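Caring for Table Linens and Covered Tables

Calport Residents' Services, Household Guidance Series
Revised 23 January 2021

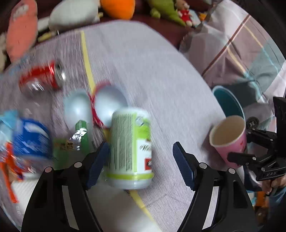 Table coverings in shared dining rooms and private kitchens receive more daily wear than any other household textile, and most of the damage they suffer is avoidable. Residents are asked to treat a cloth as part of the furniture and to give it the same regular attention. The type of weave determines much of the care required. A finely ribbed cloth, such as the pale lavender-gray one shown on the table, should be brushed along the direction of the ribs, as crumbs and flour settle in the channels and are pressed deeper by wiping across them. Flat weaves may be wiped in any direction. Bottles and canisters, whatever they contain, should be lifted when moved and should not be dragged over the surface.

Daily care

Brush or shake the cloth after each meal. A soft clothes brush is suitable for most fabrics. Stiff bristles raise the fibers and should be kept for doormats.

Place a coaster or small tray beneath oil, vinegar, syrup and any cleaning product that is set down on the table, even for a short time. A ring of oil may not be noticed until the cloth has been washed and dried, at which point it is difficult to remove.

Hot dishes require a trivet at all times. A folded dish towel does not give enough protection to a varnished table, and white heat marks may form under the cloth.

Treating spills

Blot liquid spills at once with a plain white towel, working from the outer edge toward the center. Colored paper napkins may transfer dye and should not be used.

Coffee and tea: rinse from the back of the fabric with cool water, then apply a small amount of liquid laundry detergent. Leave for 18 minutes and rinse again before washing.

Grease: cover with cornstarch, leave until the powder has absorbed what it can, brush off, and work in a drop of dish soap with the fingertips.

Candle wax: allow to harden fully. Lift the larger pieces with the edge of a spoon. Lay brown paper over and under the remaining mark and press with a warm iron, changing the paper as it takes up wax.

Tomato and berry: use cold water only. Repeat the treatment if a trace remains, and do not place the cloth in a dryer until the mark has gone.

Washing and drying

Follow the care label where one is attached. Where the label is missing, wash cotton and cotton blends in warm water and all other fabrics in cool water on a gentle cycle. Close zippers on any items washed in the same load.

Large cloths should be washed alone. The cloths supplied for the long tables in the Hendik dining room measure 108 inches and fill a standard machine. The smaller oval cloths may be washed in pairs.

Chlorine bleach weakens fibers and turns some blends yellow. An oxygen bleach is acceptable on whites and on most colors, provided that a hidden corner of the hem has been tested first.

Remove cloths from the machine promptly, shake them out, and dry them over a wide rail or two parallel lines. Narrow lines leave a crease that is hard to iron out of ribbed fabric. Iron ribbed cloths on the reverse side, over a towel, with light pressure.

Padding and fit

A felt or foam-backed pad lengthens the life of both cloth and table. It should be cut to the exact shape of the tabletop, with no overhang. On round and oval tables, trace the edge onto newspaper and use this as a pattern.

For everyday dining, a drop of six to eight inches is recommended. Longer drops catch on chair arms and present a hazard to small children and to persons using walkers.

Storage

Store cloths clean, dry and unstarched. Roll them on a cardboard tube wrapped in acid-free tissue where space allows. Folded cloths should be taken out and refolded along different lines each July.

Mending

Small tears and loose hems may be brought to Nurhan Bayram in the Akpan building linen room, Room 114. Items should be laundered beforehand and marked with the apartment number. Questions concerning replacement cloths may be directed to Rónán Costello at extension 274.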